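## 4. What the demonstrations did and didn't give us

Our proposal said that anyone could teach the arm to pick blocks out of a bin after a short practice. I doubt that now. We recorded 173 demonstrations by remote control, and the ones from the first Friday are close to useless. Nantana Ongart drove the cleanest runs, but she had already spent most of August on the joystick.

The Treloar handout treats every demonstration as equally good. Ours weren't. Blocks lying flat near a wall made the operator hesitate, and the policy learned the hesitation too. It would hover over a block for nine seconds and then close on air. Deleting the slow runs helped a little, though we picked the cutoff by eye, and I wouldn't defend it very hard.

Guiding the arm by hand felt easier, but we only tried it on 2 afternoons, so I make no claim about it. More trials in the same bin would mostly tell us about that bin. Before anyone at Okthorpe reuses our data, the runs should be sorted by operator. Blocks were left at mixed angles in the metal bin, with the gripper brought in from the side. 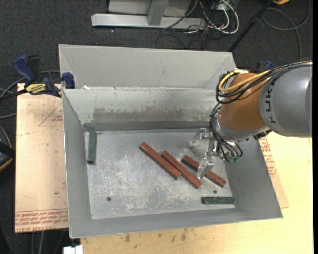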